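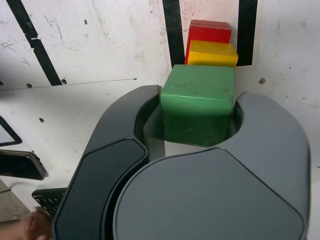

Figure 2. Two-finger gripper holding a green wooden block, with yellow and red blocks in the taped lane behind it.

Section 2. Planning and Budgeting for a Block-Handling Cell

Read this section before you place an order. It covers what to settle first, what to include in the quote request, and what to hold back from the budget. Installation starts in Section 3.

2.1 Before you ask for a quote

1. Write down the smallest and largest part the gripper will have to hold. Measure the parts themselves. Catalog sizes for wooden blocks are often off by a millimeter or two.

2. Compare the largest part with the finger opening on the Zovum data sheet. Leave clearance on both sides for a part that sits slightly crooked.

3. Decide how close together parts will stand. Curved fingers need room to come around the sides of a part, and a tight row limits which one can be picked first.

4. Measure the table. Allow 30 inches of clear surface in front of the arm base, plus 20 inches on the side where the operator stands.

Note: The Skiltix controller does not mount under the table. Plan shelf space for it within reach of the supplied cable.

2.2 Work surface

A plain white panel is enough for training and trial work. Expect it to pick up scuffs and gray smudges. Surface wear has no effect on gripping, but if you use the vision option, order a spare panel with the first shipment. Panels sent separately carry their own freight charge.

Black tape is an acceptable way to mark lanes during trials. Put it under consumables in the budget. Do not order machined guides until the lane positions have stopped changing.

CAUTION: Keep hands clear of the fingers whenever the arm is powered. If operators will work within reach of the arm, include the guarding kit in the original order.

2.3 What to put on the purchase request

Arm, base plate and mounting bolts
Gripper with one set of fingers
Spare finger pads, 2 sets
Skiltix controller and cable
Work surface panels
Guarding kit, if required
Operator training at Skovthorpe or on site

Spare pads are the item most often left off. They ship from the Talukder warehouse and are not kept by local dealers.

2.4 Timing

Quotes are valid for 87 days. If your budget year closes in September, ask for the quote early enough to cover internal approval. An expired quote has to be reissued at current prices, and the delivery slot is released.

Freight, electrical work and table leveling are not part of the Zovum quote. Enter them on separate lines.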